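Ticket: no hot water at first-floor kitchen sink, intermittent
Building: Zulleck, main house
Status: closed
Priority: normal

**Reported**

Kitchen sink on the first floor runs hot for a minute or so and then goes lukewarm. Sometimes it comes back without anyone touching anything. Restroom sinks on the same floor were reported as fine. Started in April, worse in the mornings.

**Equipment**

- Water heater: Moltimau tank unit, gas, installed 2003
- Mixing valve at the tank outlet: Koment, age unknown
- Recirculation pump: Pinto, on a plug-in timer
- Kitchen faucet: single lever, cartridge type

**Log, first visit**

Checked the heater first. Burner lit, flame blue and even, thermostat dial where it has always been. Drained a bucket from the bottom valve. A little sediment at the start, then clear. Nothing there to explain a problem at one sink.

Ran the kitchen faucet with the lever all the way to hot and held a thermometer in the stream. It climbed to 120 F and then dropped to 100 F and sat there. Opened the restroom sink next door while the kitchen was still running. Restroom held steady. So the tank and the mixing valve are both delivering, and the trouble is somewhere past the branch.

Timer on the Pinto pump was wrong. It was still on winter time, so the pump was coming on an hour late in the morning. Reset it. That would explain a slow start but not a drop after the water is already hot. Left the ticket open.

**Log, second visit**

Same test, same result. Shut off the cold stop under the kitchen sink and ran hot only. The temperature went up and stayed up. Opened the cold stop again and it fell within a minute. Cold water is crossing over into the hot side at the faucet itself – the cartridge is worn or the seals are gone.

Also felt the hot supply line under the sink with the faucet off and the cold stop open. It was cool to the touch well back toward the wall, which fits.

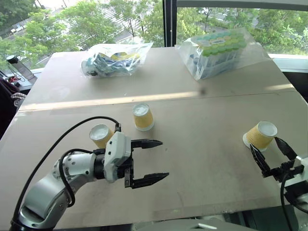 Crossover of this kind is easy to miss, and the usual mistake is to turn up the heater. Please don't do that on this system. The mixing valve is set for the restrooms, and pushing the tank hotter only makes the valve work harder while the kitchen stays lukewarm. If you want to check a sink yourself, you need something to catch water in and a thermometer. A paper cup will do, like the three yellow ones on the table by the window. Fill one from the suspect faucet and one from a faucet you trust, both on full hot, and compare them right away. A big gap points to the faucet and a small one points back to the heater or the valve.

Ordered a replacement cartridge. Left the cold stop half closed in the meantime, so cold flow will be weak until the part is in.

**Log, third visit**

Shut off both stops and relieved the pressure. Pulled the handle and the retaining nut. The old cartridge came out with some effort. One of the lower seals was split and there was scale on the seat. Cleaned the seat with vinegar and a nylon brush, greased the new seals, set the cartridge with the tab to the rear and tightened the nut by hand plus a quarter turn.

Opened the stops slowly. No drips at the base. Ran full hot for 4 minutes and the temperature held. Ran cold, then hot again – it came back quickly and held again.

Let the sink sit for 60 minutes with both stops fully open and checked the hot line near the wall. Warm this time.

**Follow-up**

- Timer has no battery backup. It needs resetting after any power cut.
- Flush the tank again in the fall.
- Old cartridge kept in the parts drawer for matching, tagged "kitchen, 1st floor".

Closed. Reopen this ticket if the drop comes back at the same sink. For any other sink, please open a new one.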